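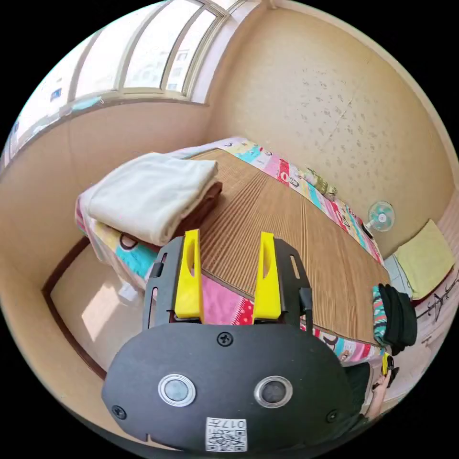

Stop going to bed so early, one of you wrote under the last post, you're just practicing being awake in there. Which, ouch. But I tried it. Two weeks now and I want to get this down before work so forgive the state of it.

Background for anyone new. I sleep badly. Have done since February, when we moved to Kerkusow and the new place had a streetlight right outside and a neighbor with a motorbike. The motorbike has gone. The streetlight got a curtain. Still up at 2 most nights, staring, running through emails I sent in the spring.

So, the going to bed late thing. I was getting in at ten with a book because that's what tired people do. Now it's midnight, no earlier, even if I'm dying on the couch. First four nights were horrible. I cried at a cereal ad. Then the fifth night I went out like a light and didn't come up until the alarm, and I lay there feeling kind of suspicious about it.

Hasn't been every night since. Maybe half? Half is a lot though when you're coming from none.

Stuff that did nothing for me: the Gredano pillow (it's a nice pillow, it's just a pillow, and it smelled of new car for a week). The Kong tea, which tastes like a lawn. Magnesium. Counting backward. Warm milk made me need the bathroom.

Stuff that did somthing: getting up. I hate this one. You're supposed to get out of bed if you're still awake after 15 minutes and go sit somewhere dull until you're sleepy again. I did it in the kitchen with the small light on and an old tax folder. Went back to bed twice as annoyed but asleep pretty quick.

Also walking, a bit. I was doing under 4,000 steps a day in winter, desk to couch to desk. Now I go down past the feed store and back after dinner. Can't prove it helps. My knees don't like it.
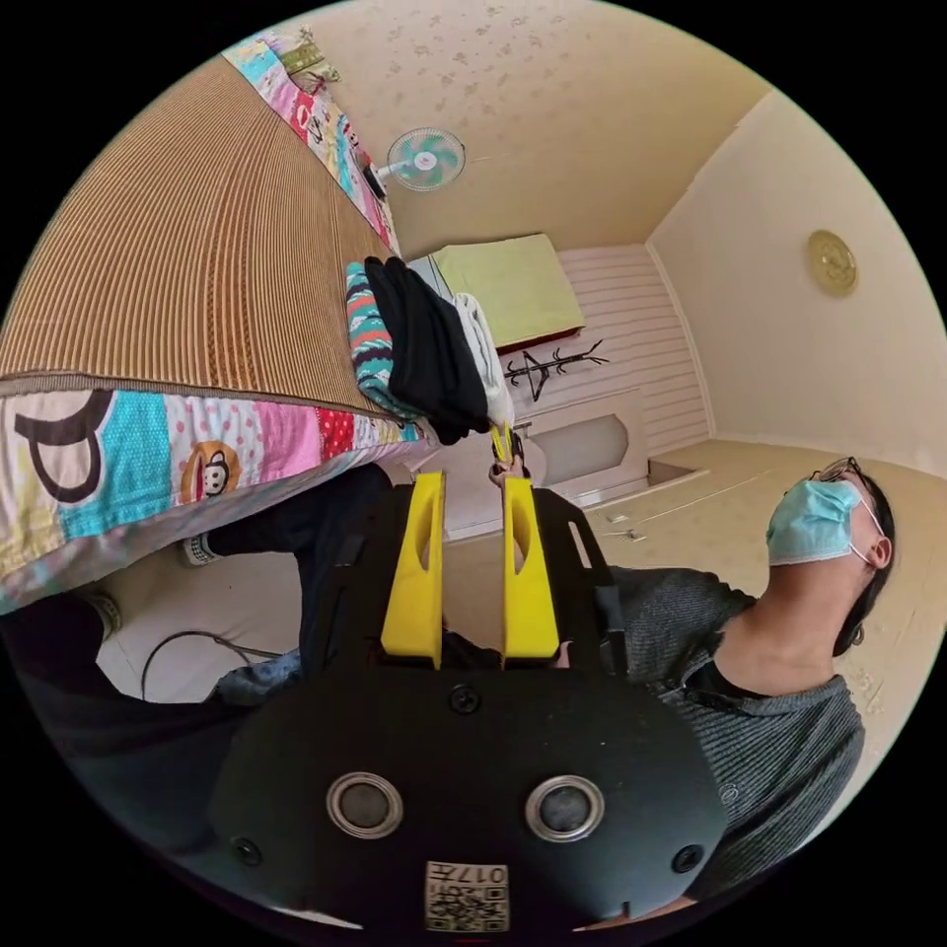 Have you thought about leaving the radio on low, another reader asked, and a couple more of you piled in to agree. Talk radio, somebody else's boring conversation. I have thought about it! Tried it for three nights. The trouble is I get interested. There was a thing on about canal locks and I was awake until the end of it and then awake some more thinking about canal locks. If you know a station with truly nothing on it let me know. Weather for boats would be good but we don't get that here.

The diary. Ok so I've kept one for 82 nights in a little Jotier notebook, the kind with the terrible elastic. Time in, time up, how I felt, coffee yes or no. I thought there'd be a pattern. There's barely a pattern. Coffee after lunch is bad, could have told you that. Red wine is bad at the back end of the night, fine at the front. Worrying about the diary is worse than both. I've stopped writing down the times and only put a word now. Ok. Bad. Ok. Fine. Ok. Terible.

Will the doctor help, people ask. Went. She was nice. She said much the same as you lot, later bedtime, same alarm every day including days off, no clock in view. I turned the clock to the wall. Then I bought a quieter one as the ticking was suddenly all I could hear. Appointment again next month, will report.

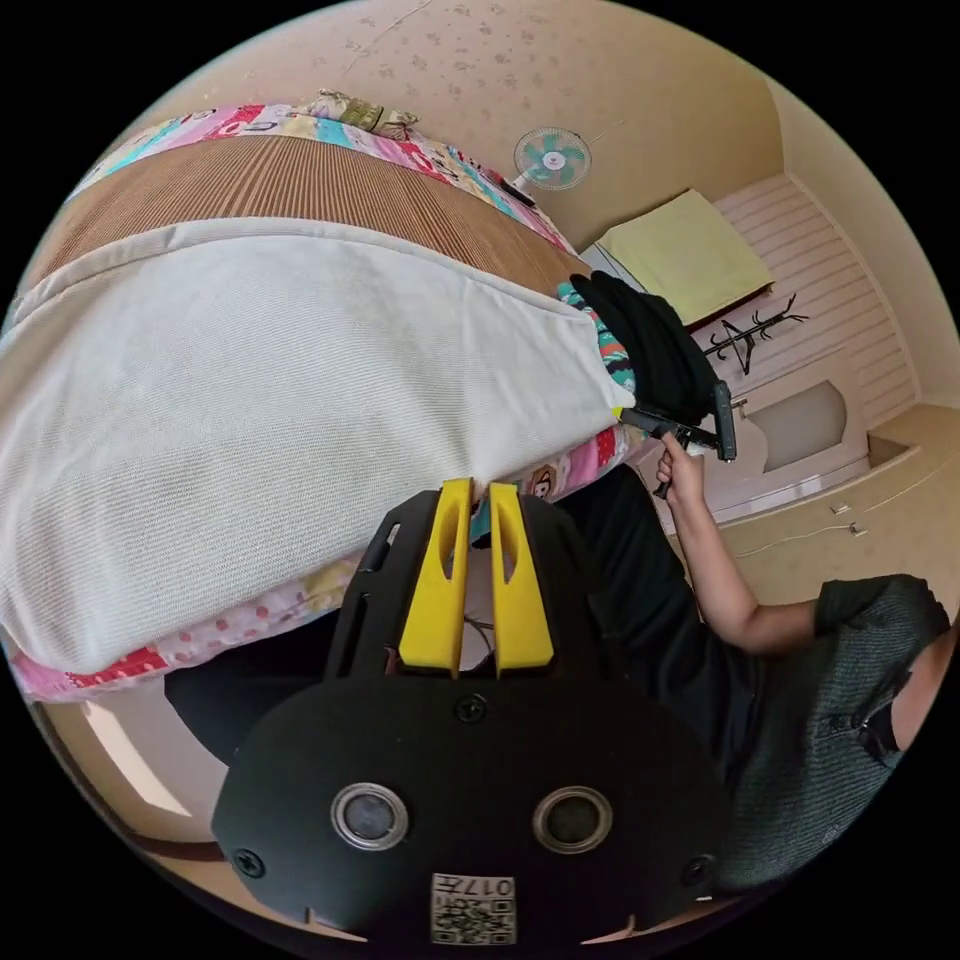 Lena Pruitt

Adding a bit at lunch as I ran out of time this morning. The same alarm every day is the one I keep breaking. Days off I sleep until nine and pay for it the night after. I know. I KNOW. Going to put the alarm in the bathroom so I have to walk to it.

And to whoever asked what I read in the kitchen: still the tax folder. Nearly through it. Next up is the manual for the boiler.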